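Do you really need a bin in every room?

2/12/24

Every decluttering list I read in November said the same thing: put a bin in every room and the mess will sort itself out. Marius Avram swears by it. He has a Zestmont with a pedal and a soft-close lid by his sofa, and he talks about it the way other people talk about a new car. I looked it up. 90 dollars, for something that holds used tissues!

I'm not convinced. A bin in the living room is one more thing to empty, and in my experience it gets emptied when it's overflowing and not a minute before. But Urszula Lis told me I was being stubborn, so I gave in halfway and said a plain round plastic tub on the floor would do for a tidy-up. No lid, no pedal, pale blue.

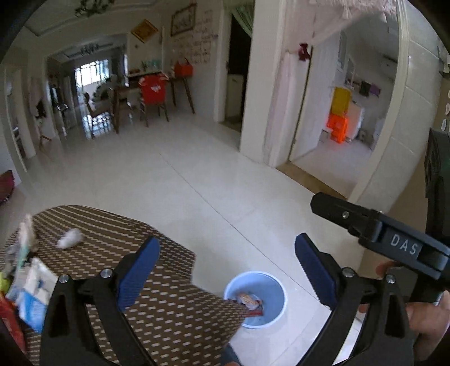
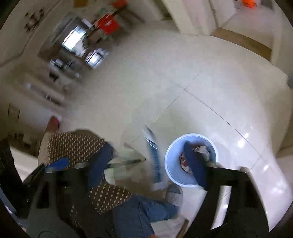
Did it help? A little, I'll admit. Wrappers are easier to deal with when you don't have to walk them to the kitchen one at a time. What I don't buy is the claim that you save 40 minutes a week. Doing what? I've never spent 40 minutes a week carrying wrappers.

The other thing those lists skip is the table. You can own 16 bins and there will still be packets sitting on the tablecloth, half of them with something left inside, and someone has to pick each one up and decide. Vustard sells a "tabletop sorter" for this. It's a box. I have boxes.

So Marius can keep his pedal. I'm giving the tub until the end of the winter, and if it's full of socks by then I'm taking it back to the bathroom.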